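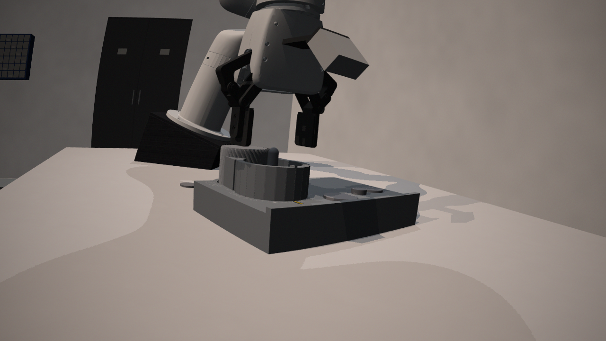 gear job, in sim. gripper open, gear sitting in the fixture

**1/** ok so people keep asking me if robots can do shop chores yet. short answer: some. long answer, typing fast before my shift

**2/** the chore is dull. gear goes in a round recess in a block. a person at Eide does this half asleep, coffee in the other hand. more than 200 a shift if the parts bin is full

**3/** in sim we're doing fine!! last batch was 250 tries and 13 misses. Leif Öberg wanted to order cake

**4/** but sim parts are clean. no oil, no burrs, no bin where somebody dropped a washer. Trygve Kvam ran the same thing on the real bench in February and it jammed before lunch -- twice

**5/** fingertips are the sore spot imo. two flat pads and a toothed rim. you or me would feel the teeth catch and wiggle it a bit. the arm just pushes untill something complains

**6/** and home stuff is worse. Gun-woo Kwak has been trying to get one to fold dish towels since fall. best run is 2 towels. he calls one of them "a shape"

**7/** someone asked about the Jolto demo, the one loading a dishwasher. nice video. same plates every time, same rack. show me it with a greasy pan and a kid's sippy cup

**8/** so would I buy one for the shop? for the gear step, maybe next year, if teh jams get sorted. for sweeping up, wiping down, finding the 10mm socket -- no

**9/** Ragnvald Hovland says I'm too grumpy about it. he also doesn't clear the jams

**10/** shift's starting. will post bench numbers when Trygve sends them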